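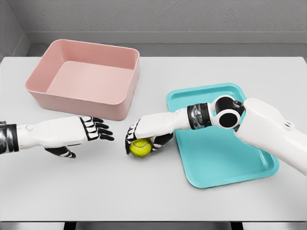
Lunes, casi de noche

Meta del día: 30 demostraciones buenas de la tarea nueva, la de pasar la pelota de tenis de una mano a la otra y dejarla en la cubeta rosa. Buenas, buenas, habré sacado la mitad. Las demás también se guardan, con su etiqueta de fallo, y van engordando una carpeta que a estas alturas pesa más que la otra.

Kirsty Ruawai me escribe desde Katilstead que al modelo le conviene ver errores. Le contesté que por errores no se preocupe.

Trabajar en simulación tiene sus comodidades. La pelota no rueda debajo de ningún armario, la mesa amanece limpia y los brazos no cuestan dinero. A cambio, a las cuatro de la tarde sueltas la pelota a medio centímetro de la palma y atraviesa el pulgar como si fuera humo. Episodio 2612, por si mañana quiero volver a enfadarme. Reinicié la escena y seguí.

El problema de hoy soy yo, que dudo. Cierro la mano derecha, acerco la izquierda, me paro a mirar si los dedos están bien abiertos y ese titubeo queda grabado con todo detalle. Impi Rissanen repasó el lote de la semana pasada y dice que la política entrenada hace la misma pausa antes de entregar, con la misma cara de estar buscando las llaves. He enseñado a una red neuronal a dudar como yo. Mi madre estará orgullosa.

Cambiamos la posición de la cubeta y de la bandeja turquesa en cada episodio, para que no se aprenda la mesa de memoria. Yo sí me la he aprendido.

Faltan más de 1000 para cerrar el lote de julio. Lockyer quiere además una variante con la bandeja como destino. Le dije que sí sin pensar, primera decisión del día sin titubeos, y esa no la grabó nadie.

Me duele la muñeca derecha. Cenar algo.

Última actualización: lunes, 23:40

Comentarios

zitport_2: Lo del pulgar nos pasaba igual. Baja el paso de simulación y ten paciencia con los tiempos.

Impi R.: No dije «llaves», dije «gafas».

Marcela: ¿Y las pausas no se pueden recortar después?

Autor: Se puede. Lo hace Impi, y ya ves de qué humor está.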